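Ticket 708 – Melderegister-Abgleich Gemeinde Borkby, Status: offen

Moin zusammen, ich schreib das mal alles runter, bevor ich es wieder vergesse. Beim Import der Haushaltslisten für die Einwohnerstatistik bleibt Clillodar seit Mai immer bei 87 Prozent hängen. Keine Fehlermeldung, nix, nur der blaue Balken. Vikas Bhardwaj meinte, ich soll den Zwischenspeicher leeren. Hab ich gemacht, dann lief es einmal durch (ich hab mich so gefreut!) und beim nächsten Wahlbezirk stand es wieder. 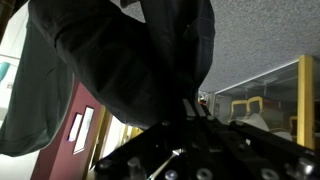
Kann man die Listen auch in kleineren Paketen einspielen?
Die Importmaske nimmt Teildateien mit bis zu 100 Haushalten, man muss nur vorher die Bezirksnummer in jede Kopfzeile schreiben.

Damit hab ich dann den Nachmittag verbracht – Bezirk Hovano ist jetzt komplett drin, Wragg fehlt noch. Da hängt es an Zeile 45, eine Adresse mit Schrägstrich in der Hausnummer. Kamlesh Singhal schaut sich das Format an. Bitte so lange keine Zahlen an den Kreis schicken, die Summe für Wragg ist noch die alte!

Nachtrag 16:20 Uhr: Schrägstrich raus, Zeile geht durch. Rest mach ich morgen früh.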